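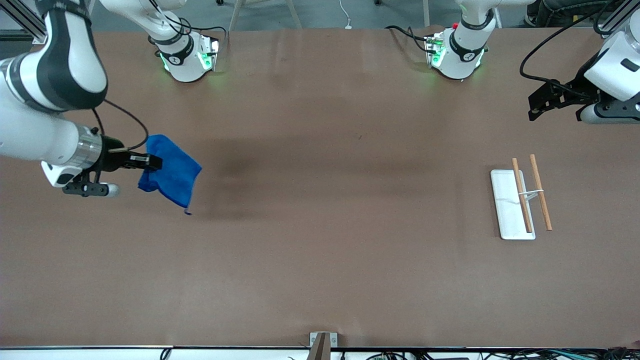
Moving the blog, week two

Quick one, dinner's in the oven. The move off Draltel is nearly done. 234 posts across, 63 to go, and my right wrist hates me.

The import tool does the text fine. Mostly. It eats apostrophes in anything older than the redesign, so if you see "dont" and "wasnt" all over the place, that's why (some of them are just me). Comments came over too but in reverse order – people answering questions before they get asked. Kind of like it. Might leave it.

Categories are a mess. I had one called Misc, one called Other and one called Stuff. Fourteen years old, that last one, or it feels like it. All going into one bucket. Sorry to whoever was subscribed to Stuff.

Things still broken:
– search, finds nothing, ever
– the Liapis walking posts, parts 2 and 4. Part 3 is there twice
– the bread page. I know. I've had the emails
– anything with a table in it

Went with Triltetti for the new host in the end. Cheaper, and the help page is written in normal sentences. Their free plan stops at 1,000 visits a month so I'll be paying by September if the bread people keep turning up.

Also rereading old stuff is rough. I used to end every post with a question to the readers. Every one! And I was so sure about slow cookers. Deleted a couple, kept the embarassing ones that had good comments underneath.

Old links should keep working til the end of the month. If one doesnt, tell me which one, not just "its broken".

Timer's going. More when the search is fixed.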